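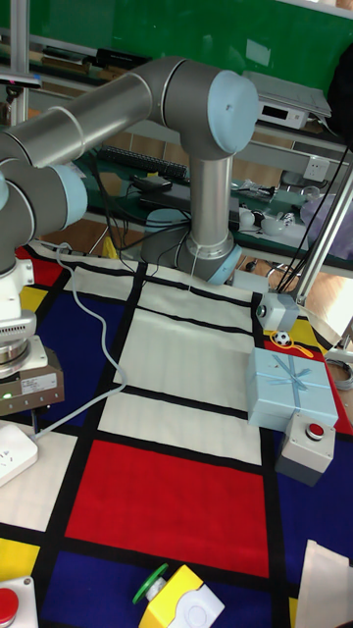
Patterned mats go on sale to small workshops

Drumville, Friday, May 22, 2026. Ukatero has put its printed table mats on general sale after a trial that began in December. The design uses red, blue, yellow and white rectangles divided by thick black lines. It was previously supplied only to order.

The mat is sold in 3 sizes. The largest covers a full bench top and weighs 1,519 grams. The print is rated by the maker for 1,000 wipes with a damp cloth. Each mat costs 58 pounds, whatever the size, and is delivered rolled in a tube.

Trial benches were laid out with everyday items, among them a light blue gift box with a ribbon and bow, and a box with a round red push button. Users were asked to return items to the same coloured area after each task.

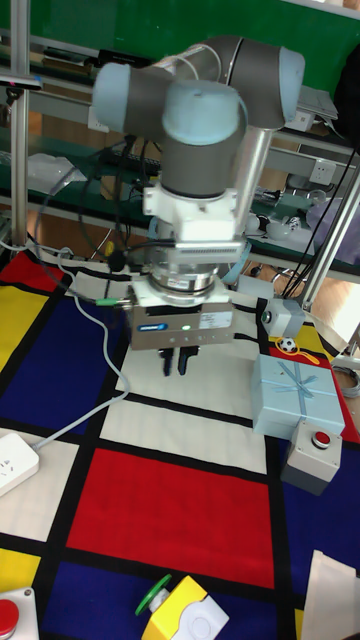 Jaqueline Escobedo said the black lines were useful for squaring up boxes, but that dark items were hard to pick out on the blue areas and she would prefer a paler shade there. Ukatero said the colours would stay as they are until the present stock is sold.

The backing is the same on all sizes and should be laid on a clean, dry surface. Mats that have been stored rolled need a day under flat weights before use.
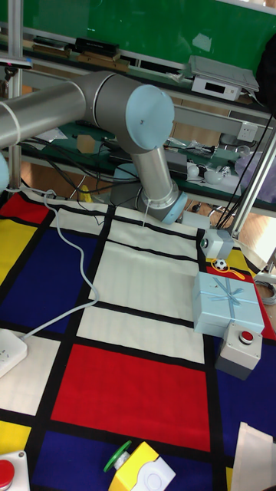 Cutting to size is possible with a sharp knife and a steel rule, although a trimmed mat cannot be returned. Orders are handled by Arellano, with delivery in the Drumville area from next month.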